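Clolivside社区中心调整饮料台摆放方式

2025-12-26

Clolivside社区中心的公共活动室近日重新布置了饮料台。原先靠门口的两张折叠桌已经撤走，饮料和点心统一放到一张铺浅色桌布的白色长桌上，供参加课程和聚会的居民自取。

负责活动室日常安排的玛丽安娜·克拉夫奇克（Marianna Krawczyk）介绍，调整的起因是去年冬天以来居民反映较多的几个问题：饮料种类混放，找起来慢；高峰时段取饮料的人和进门的人挤在一起；空罐随手留在桌上，课后收拾费时。中心在秋季征集了意见，共收到60份书面答复，其中多数人希望把饮料台移到房间里侧。

新办法把罐装饮料按口味分开。可乐类放在长桌中段，麦芽饮料放在右侧，左侧留给点心和水果。桌上还可以摆一盆小花，由参加园艺课的居民提供。每次活动前由当班人员摆放，活动结束后把没有开封的饮料收回储藏间。 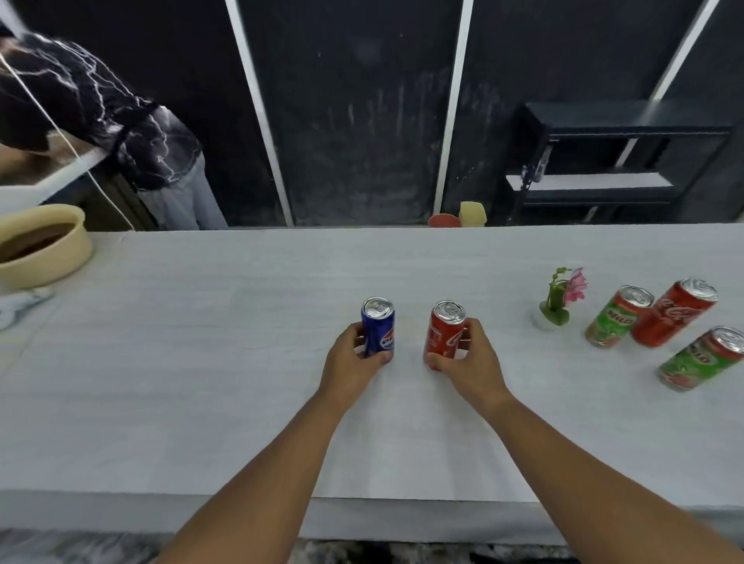
长桌上的罐装饮料和盆花。两只手各握一罐百事可乐和可口可乐，右侧有美禄（MILO）。

饮料由本地供货商Bednarek配送，每月两次，每次大约40箱。供货商的联系人沃伊切赫·卡奇马尔奇克（Wojciech Kaczmarczyk）说，过去中心订货时只写总箱数，不写品种，送来的往往以可乐为主，孩子们喜欢的麦芽饮料很快就没有了。从本月起，订货单改为逐项填写，剩余数量也一并注明，方便下次配货。

饮料仍按成本价收费，每罐2元，投入桌旁的收款盒即可，也可以在前台登记后月底一起结算。中心没有在活动室安装自动售货机的计划。克拉夫奇克表示，售货机占地方，夜间有噪声，而且活动室经常要腾空做舞蹈课，桌子收起来更方便。

常来上手工课的戴安娜·黄（Diane Wong）认为新位置比以前好找，不过桌子偏长，坐轮椅的居民从里侧取东西还是不太顺手。她建议在桌子靠走道的一端留出一段空位，常喝的几种饮料各放几罐。中心答复说会在下一次摆放时试行。

也有居民对饮料的选择提出意见。诺埃米·李（Noémie Li）带两个孩子参加周末的绘画班，她希望增加无糖茶和瓶装水，含糖饮料少放一些。中心方面说，瓶装水已经列入下一批订货，无糖茶要等Bednarek报价后再定。儿童课程进行期间，桌上会先摆水和麦芽饮料，可乐类等成人活动开始后再补上。

空罐回收也作了相应安排。活动室门口增设了一个铝罐专用回收箱，请居民喝完后把剩余液体倒入水池，再把罐子投进去，拉环不必取下。桌布每周更换一次，如有饮料洒出，请告诉当班人员，不要直接用纸巾铺在上面。回收所得用于购买纸杯和桌布。

饮料台的开放时间与活动室相同，早上9点开始，晚间最后一节课结束后关闭。个人或团体租用活动室办聚会时，可以自带饮料，也可以提前三天向前台预订，由中心代为摆放。自带玻璃瓶装饮料的，请在租用登记表上注明。

中心计划在明年2月再收集一次意见，届时将决定是否在二楼的Harar阅览室外也设一张小桌。阅览室管理员塞娅·瓦尔托宁（Seija Valtonen）说，阅览室内仍然不能饮食，小桌如果设立，只会放在走廊一侧，并且只提供带盖的饮品。

居民如有建议，可以填写前台的意见卡，或在课程报名时口头告知工作人员。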